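Carola Hollmann
Right, a little thread about kitchen bins, because I've been putting the whole house back in order this November and the bin has turned into a bigger subject than I ever meant it to.

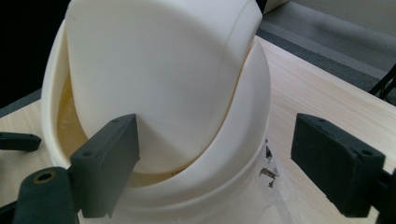

Hedvig Nygård replied that she gave up on swing lids years ago, as hers always ended up with tea down the front, and did I not find the same?

Carola Hollmann
I do, Hedvig, I do! But a quick wipe round the collar after supper sorts it, and I'd still take a cream one with a swing lid over the pedal bin we had in Multcombe, which clanged so loudly it woke the baby (and once next door's baby as well).

Carola Hollmann
My method, for anyone who likes that sort of thing: lid off, into the sink with warm water and washing-up liquid, and an old toothbrush for the ridges. Crumbs get into the ridges like you wouldn't believe. Then a spoonful of bicarb in the bottom before the new bag goes in.

Carola Hollmann
Natalia Serrano swears by folding a sheet of newspaper under the bag, and I've come round to that too. It catches the drips and you just lift it out. I keep 2 spare bags under there as well, so whoever takes the rubbish down has no excuse.

Carola Hollmann
Next job is the cupboard under the sink, where I have so far found 6 half-used sponges and a bottle of something blue with no label. I'm putting the kettle on first. If anyone has a good way of storing dustpans please do tell me, mine falls on my foot every time I open the door.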